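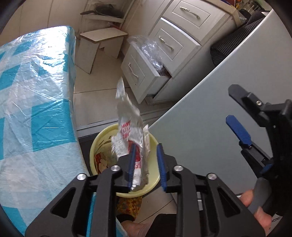
Picking up the rubbish, one crisp packet at a time

Ask Dymphna Hayes what makes a good gripper and she'll talk to you about wrappers. Crisp packets, bread bags, the torn-off strip from a biscuit sleeve, all the stuff that weighs nothing and never keeps its shape. A wooden block, she says, will flatter any pair of fingers you put on it. A wrapper won't.

Her group at Unwood, up the hill in Nendville, spent January comparing finger pads for their hand-held grippers, and they did it in people's kitchens. I went along for an afternoon and came home wanting one of the things for myself. You work it by squeezing a handle, the linkage brings the fingers together, and a camera on the tool records what your hand is up to. Later on, an arm learns from the recordings. It sounds dry until you hold one, and then you can't stop picking things up!

The pads are ribbed, blue and soft to press. Behind them the black fingers sit on a linkage with round silver pivots, and the arms have been opened out with triangular cutouts. Hayes prefers the ribs to the smooth pads they had before. On a hard plastic tub the two felt much the same to me. On a scrap of film the difference is lovely: the ribs seem to catch a fold and hang on to it, where the smooth pads let it slither out sideways.

The group tried three sets, the smooth ones, the ribbed ones and a foam version from Rafferty that everybody was fond of and that tore. Each set did the same job, which was moving packaging in and out of a small round yellow bin, kept on the floor between a table and a run of drawers. The bin is a proper nuisance. It has a glossy inside, the waste lies on top of other waste, and from above you are always guessing how deep the fingers have gone.

With the ribbed pads they logged 159 tries and 155 clean pick-ups. Of the 4 misses, three were the same sort of thing, a see-through scrap lying flat against another see-through scrap. I asked whether the camera could tell them apart. Hayes laughed and said she couldn't either.

What I liked best was how much the setting mattered. Clear plastic over a checked tablecloth throws back a great white glare, and a bag spilling out of an open drawer does the same. Back at the bench in Fordale, where the arm lives, they had been testing under even light on a grey mat, and the recordings looked beautiful and taught the arm very little about kitchens. Now they want the creases and the shine.

Two grippers, one in each hand, is the next comparison. It's harder than it sounds, as your hands want to help each other and the tools get in each other's way. After 80 goes I was still knocking the fingers together. Hayes can do it while talking about something else entirely.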